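# 手册里的句子,路上用得着几句
## 《Drisow旅行会话》实地使用情况调查

小组成员:Fiifi Arthur、Kittipong Phromma、Augustina Abugri、Aba Abugri
指导教师:Kobina Eshun
提交日期:2023年4月7日

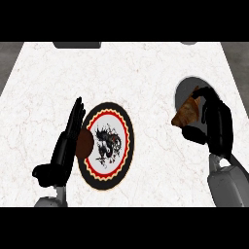
选题的时候,我们四个人手里只有一样共同财产,就是Kittipong在旧书摊上买来的一本《Drisow旅行会话》。书很小,能塞进外套口袋,封底保证读者“从容应对旅途中的一切场合”。我们对“一切”两个字产生了学术兴趣。

## 一、问题

旅行会话手册是一种奇怪的读物。它假定读者一句当地话也不会,却又假定读者会遇到需要修理假牙、投诉歌剧院座位、询问邮局能不能寄活鱼的情况。Drisow这本共收379句,分机场、旅馆、饭馆、看病、购物、交友等章。交友一章篇幅最长,我们后来会讲到它的下场。

本报告想回答下面几个问题:

1. 一次普通的旅行中,手册里的句子有多少真正说出口过?
2. 说出口之后,对方听懂了没有?
3. 旅行者最需要的话,手册里有没有?

第三个问题是中途加上的。出发前我们没想到会需要它,到Mundholm的第一个晚上,在一扇打不开的公共厕所门前,它自己冒了出来。

## 二、行程与方法

我们从Mundholm出发,沿海岸往北走到Prallby,再从内陆绕回来。全程15天,坐长途汽车、慢车和一次渡轮,合计1,018公里。里程是Augustina根据车票和时刻表加出来的,步行没有算进去。Fiifi坚持应该算,他走错路走得最多。

方法很朴素:

- 每人带一份手册的复印页,句子事先编号。
- 说过一句,就在编号旁边记下地点、对象和结果。
- 结果分四种:“听懂”“重复后听懂”“没听懂”“对方改说英语”。
- 手册里没有、当时却很想说的话,另记在笔记本后面,称为“缺句”。
- 不许为了凑数据而说话。

最后一条是Eshun老师在开题时提的。我们起初觉得多余,到第六天才明白他的用意。当时Aba为了用掉“请问这附近有没有钟表匠”,在Mundholm到Prallby中途的一个小站拦住了一位老太太。老太太很认真地带她走了三条街。钟表匠在家,Aba没有表。这条记录作废,Aba买了一根表带赔礼。

四个人的语言基础也要说明。Fiifi上过一个学期的当地语选修课,成绩他不愿意写进报告。Kittipong自学过字母,能把路牌念出声,但不知道念的是什么。Augustina和Aba是姐妹,出发前一句不会,好处是没有坏习惯。

## 三、主要结果

### 3.1 大部分句子没有离开过书

行程结束后汇总,379句里有253句,四个人谁都没有说过一次。剩下的句子使用次数也极不平均。排在前面的几句,任何人不翻书也能猜到:谢谢,对不起,多少钱,在哪里,再来一个。

“再来一个”的排名高得让我们有些难为情。它在手册里的例句是“请再给我一个枕头”,我们实际用它要的是肉桂面包。

各章的情况如下。

| 章节 | 使用情况 | 备注 |
|---|---|---|
| 问路 | 最多 | 问得出,听不懂回答 |
| 饭馆 | 很多 | 集中在开头两页 |
| 旅馆 | 中等 | 多数房东先开口说英语 |
| 购物 | 中等 | 主要是问价和道谢 |
| 看病 | 很少 | 买过一次创可贴 |
| 机场 | 没有 | 没坐飞机 |
| 交友 | 几乎没有 | 见3.4 |

机场一章没有用上,责任在我们的路线,不应算到编者头上。我们把这一点写出来以示公平,但没有把它从总数里扣掉,因为封底说的是“一切场合”。

### 3.2 问得越好,答得越快

问路是手册做得最好的部分,也是给我们造成麻烦最多的部分。

Fiifi的发音四人中最标准。他在Prallby码头问“去老灯塔怎么走”,语调完整,停顿恰当,对方听了非常高兴,随即用正常语速讲了很久,中间用手指了三个不同的方向,还讲了一件似乎与他舅舅有关的事。Fiifi说了谢谢,这一句发音也很标准。然后我们朝相反的方向走了半个下午。

Kittipong的发音最差,得到的回答却最有用。他把疑问句念成了一串散开的音,对方听完,拍拍他的肩膀,把他领到路口,指给他看。

从记录来看,凡是第一次就“听懂”的问路,我们真正找到地方的情况反而偏少;“重复后听懂”的那些,效果要好得多。对方一旦知道你说得吃力,就会放慢,会用手势,会画在收据背面。手册追求的标准发音,等于替读者开了一张他付不起的支票。

样本太小,我们不敢把它写成规律。Aba建议把它写成感受,于是写在这里。

### 3.3 菜单上的词

饭馆一章列了很多菜名,按“汤、鱼、肉、甜食”排列,整整齐齐。问题是沿途的小馆子大多不按这个办法写菜单。常见的写法是店主给菜起的外号,或者直接写“昨天那个”。

在Mundholm的一家小馆里,黑板上的头一道菜照字面翻译是“水手的懊悔”。手册里没有。我们查了词典,“懊悔”一词在当地方言里还可以指腌过的洋葱。端上来确实有洋葱。至于水手,至今没有查明。

还有一个词我们很喜欢,意思是“吃饱以后仍留在桌边不走的那段时间”。手册没收,老板娘教给Augustina的。她教的时候已经在擦旁边的桌子,所以我们怀疑这个词除了描写以外还有别的功能。

对菜名,我们的看法是:与其背一百种鱼,不如会说“您自己吃哪个”。这句话手册里没有,是缺句本上被四个人同时写下的少数句子之一。Kittipong第一次用它,厨房里传来一阵笑声,然后他得到了一碗不在黑板上的豆子汤。味道他给了很高的评价,我们三个点鱼的人没有发表意见。

### 3.4 关于交友一章

这一章从“您常来这里吗”开始,经过“您的眼睛使我想起大海”,到“我们应当给家里写信说明此事”结束,几页之内走完了别人几年的路。

我们约定任何人不承担这一章的测试任务。唯一的一次使用属于意外:Augustina在Preda旅馆想说“您常年营业吗”,翻到了相邻的编号,对登记台后面的先生说了“您常年孤独吗”。

那位先生想了一会儿,回答说冬天比较明显。

我们把这一句记为“听懂”。他后来给我们换了靠院子的房间,早饭多给了一壶咖啡。从沟通效果看,这是整次调查中最成功的一句话,对此我们不知道该怎么分析。

### 3.5 缺句

笔记本后面的缺句比预想的有意思。合并重复之后,大致归成几类。

**机器与门。** “这个要投硬币吗”“是推还是拉”“灯在哪里关”“它吞了我的票”。手册的世界里没有机器,一切事情都由一位戴帽子的职员办理。据版权页说,这一版经过全面修订,但仍然教人如何请接线员转接长途。

**听不懂的时候。** 手册只给了一句“我不懂”。这句话能结束谈话,却不能救活它。我们需要的是“请只说地名”“请写下来”“是还是不是”“左还是右”。最后一句Fiifi在灯塔事件之后自己拼出来了,语法有误,效果极佳。

**客气的拒绝。** “已经很饱了,真的。”沿途请我们吃东西的人很多,当地人对第一次推辞的理解是时候未到。手册里的“不,谢谢”被普遍当作“好的,但请再劝一次”。Aba的记录显示,她在渡轮上对同一盘饼干推辞了三次,吃了四块。

**闲话。** 等车时旁边的人会说天气、膝盖和车晚点。手册教你回答天气,但没有教膝盖。我们遇到的膝盖话题比天气多。

## 四、讨论

先替手册说几句话。

它常被拿出来用,但用法和编者设想的不同。四个人里有三个承认,到后半程已经不怎么念书上的句子,只是翻到那一页,指给对方看。对方会凑过来读,读出声,纠正我们,顺便翻看下一页,然后多半翻到交友一章,叫同事来看。在Prallby的汽车站,售票窗口因此停了一阵,后面排队的人也来看了。我们的票最后卖得很愉快。

所以这本书作为语言教材不太成功,作为道具却称职。一个拿着小书、满脸为难的外国人,容易得到帮助。我们曾讨论过手机翻译是否更好。Kittipong的手机翻得又快又准,对方看完屏幕,点头,指路,事情就完了,缺句本上什么也留不下。要赶车的时候,我们用手机。

关于“听懂”这个指标,Eshun老师在中期检查时问:你们怎么知道对方听懂了?我们回答,他点头了。老师问,你们在听不懂的时候点不点头?这次谈话之后,我们重新看了一遍记录,把几处“听懂”改成了“对方点头”。改得不够彻底,原因是有些场合已经想不起来了。

## 五、不足之处

- 四个人经常同时在场,一句话由谁说、算谁的,有时争执不下。
- “对方改说英语”一栏在旅馆里特别多,但有时我们还没开口对方就改了,严格说来不该记。Aba一律记了,Augustina一律没记。姐妹俩至今各持己见,汇总时按句子是否说出口处理,没有采用这一栏作比较。
- 第九天的笔记淋了雨。Fiifi的字本来也不易辨认,两个因素无法区分。
- 路线偏小城镇。换成大城市,机器类缺句应该更多,膝盖类也许会少。
- 钟表匠一事虽已作废,但它可能影响了我们在那个小站的名声。第二天路过时,有人主动向我们报时。

## 六、后续计划

六月,Augustina和Kittipong打算再走一次Mundholm到Prallby的沿海段,带上我们自己编的一张折页。折页上只有常用句和缺句,正面是要说的,背面是请对方指的:左、右、今天、明天、已经关门、在那扇门后面。初稿请Preda旅馆的那位先生看过,他改了两处语法,在“您自己吃哪个”旁边画了个勾,并来信建议保留“您常年孤独吗”。

小组就此表决过,两票对两票。目前这一句暂放在折页最底下,字号较小。

## 分工

Fiifi Arthur:问路部分的记录,第二、三节初稿,迷路。
Kittipong Phromma:手册编号与复印,菜单词汇整理。
Augustina Abugri:里程与车票,汇总表,与旅馆方面的通信。
Aba Abugri:缺句本的誊清与分类,全文校对。

手册原件已归还Kittipong,缺第三章的两页,当时垫在渡轮的一张桌子腿下面,下船时忘了拿。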